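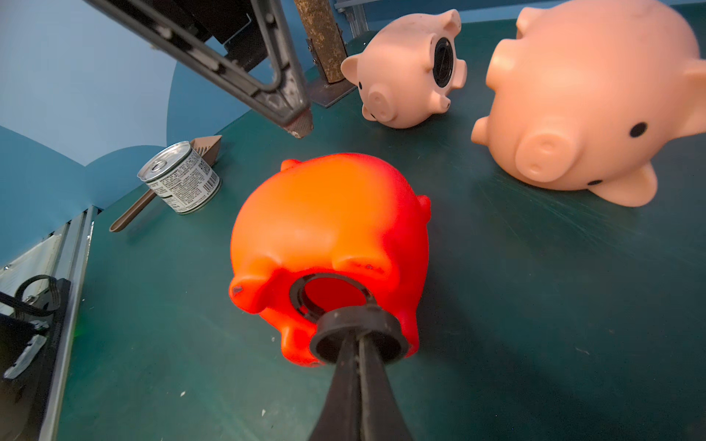

Pokmont Kids Fill Their Piggy Banks and Buy a Bookmobile a New Engine

POKMONT – The Furden bookmobile is going back on the road in June, and a big share of the thanks goes to the children of Pokmont Elementary, who spent the winter saving their coins for it!

The old bus broke down last fall on the hill outside Ornik, with a full load of picture books on board. The repair shop said the engine was finished. Furden Library had part of the money for a new one set aside, but it was short, and for a while it looked as if the villages up the valley would go without until next year.

Then the second graders had an idea. Their class had been learning about money (what a quarter is worth, how to make change, why people save), and they asked if they could save up for the bus. Each child took home a piggy bank and a paper slip to color in every time a coin went through the slot. Within a couple of weeks the other grades wanted in, and soon 170 children were at it.

They found plenty of ways to earn. Snow got shoveled, dogs got walked, and one family reports that its car has never been so clean. A brother and sister in Ornik sold hot chocolate from the end of their driveway until the cocoa ran out, and then went on selling plain hot milk, with marshmallows, to anyone who would stop. Plenty of people did.

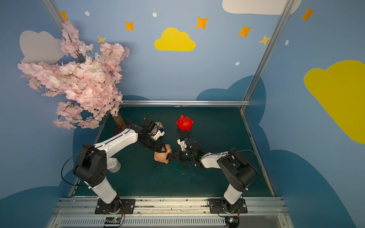

The big day was the coin count in the school gym. It was set to start at 9 in the morning, and by then the line already ran down the hall and past the lunchroom. Children hugged their banks the whole way in. Parents and grandparents sat at long tables sorting pennies from dimes, and the older students rolled the coins in paper wrappers and stacked them in crates. The noise was tremendous. Every time a crate was filled, someone rang the recess bell and the whole room cheered.

By lunchtime 32 crates were full and the paper wrappers had run out. Panagiotou Bakery, across the street from the school, sent over trays of warm cinnamon rolls and a stack of paper bags, and the bags turned out to work very nicely for the last of the nickels. The bakery also dropped in everything from its own tip jar.

The total covered the missing part of the engine bill, with enough left over for 40 new books. The children get to pick those themselves. Voting slips are in a box by the school office, and early favorites include a series about a detective hen, anything with sharks, and a very thick book on volcanoes.

The bus will make its first trip along the old route, starting at Pokmont Elementary and stopping in the square in Furden before it heads up to Ornik. It will also have a fresh coat of yellow paint and new carpet in the reading corner, where the old one had worn through.

Families who still have library books from before the breakdown can hand them in at the first stop. There are no late fees. Children who would like a library card should bring a parent or other adult along to sign the form, and new cards will be ready to use the same day.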